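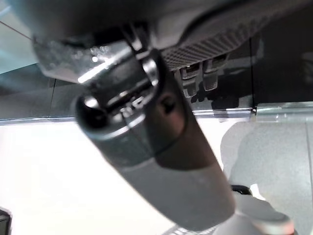
Close view of a dark grey cylindrical gripper component with a silver metallic bracket behind it.

Stergiou Legal Center Opens Free Courtroom Companion Service for Crime Victims in Mever

MEVER – People who have been the victim of a crime, and the relatives who so often end up carrying a good part of the load with them, will have somebody to sit beside them in court beginning in September. The Stergiou Legal Center is opening a free companion service at the Mever courthouse, and we could not be happier to share the news with our neighbors here and in Tuster.

A courtroom companion is a trained person who meets you before your hearing, walks you through the building, explains who everybody is and when you may be asked to speak, and stays with you until you are ready to go home. Companions do not give legal advice and they do not take the place of a lawyer. If you need a lawyer, our staff will gladly help you look for one, and we will keep calling until we find someone who can take your case.

The idea grew out of a long listening project. Over the past year the center received 700 written replies from people who had given evidence or made a statement in a criminal case, and we read every page of them (some ran to a dozen sheets, in very small handwriting!). Many wrote about waiting in the same hallway as the accused. Others told us they had learned of a changed hearing date only after taking the day off work and arranging a sitter. A good many said, very simply, that they had wished for company.

With those letters in mind, we have trained 80 companions, who between them speak four languages. Each completed a course covering court procedure, privacy, the rights of victims to be heard and kept informed, and how to talk with children and older adults. The Omton Fund is paying for the training and for bus fare, so that a family coming in from Tuster will not be out of pocket for the trip.

The service is open to anyone taking part in a criminal case in Mever as a victim, a witness or a close relative of a victim. You do not need to be a citizen, you do not need to show proof of income, and you are welcome to ask for a companion even if your case began long ago. Everything you tell us at sign-up stays private unless someone is in danger – and we will explain exactly what that means before you share anything.

Requests can be made at the center's front desk or at the information window on the ground floor of the courthouse, which is open until 4 p.m. Please come by as early as you can before your hearing, though we will always do our best for people who arrive that same morning.

Reporters who would like to learn more or visit a training session are warmly invited to contact the press desk at the Stergiou Legal Center in Mever.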